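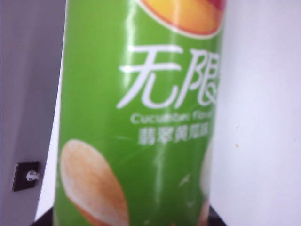 Nirketti to Add Snack Aisle Import Section at 24 Stores

May 29, 2025 – Grocery chain Nirketti will open an imported snack section in 24 of its stores this October, the company said today. Each section will carry chips, crackers, candy and cookies from Asia, Europe and Latin America.

The first stores to get the new shelves are in Rikden and Llorente. Larger locations will stock 300 items and smaller ones will stock 80. Prices will be marked on the shelf in the same way as the rest of the store, and every package will have an English ingredient and allergy label.

"Customers have been asking our store managers for these products for years," said Danuta Makowska, head of grocery buying at Nirketti. "We used to bring in a few cases around the holidays. Now they will be on the shelf all year."

Shipping and storage will be handled by Cluvix, which already delivers Nirketti's canned goods.

Suppliers who want to be considered can apply through the Nirketti buying office.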